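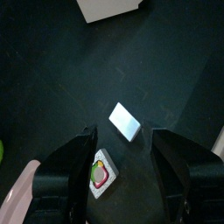

3.2 Rental bikes and rider survey

We recruited 79 adults who rented a bike from one of two shops in Trurna, Bradar and Heltura, and kept it for 12 weeks. Both shops lend the same step-through model with an upright handlebar and eight gears. Riders filled in a short form each Sunday, giving the number of trips, the main purpose, and any repair needed.

Most trips were to work or to buy food. Riders who lived up to 40 minutes from their workplace kept riding through the whole period, while those with longer trips often went back to the bus. Saddle height was the most common complaint in the first weeks. Flat tires came next.

Figure 3. Trips per rider by week, Bradar and Heltura combined. Weeks with a public holiday are left out.

The form did not ask about rain, so weather is treated separately in Section 4.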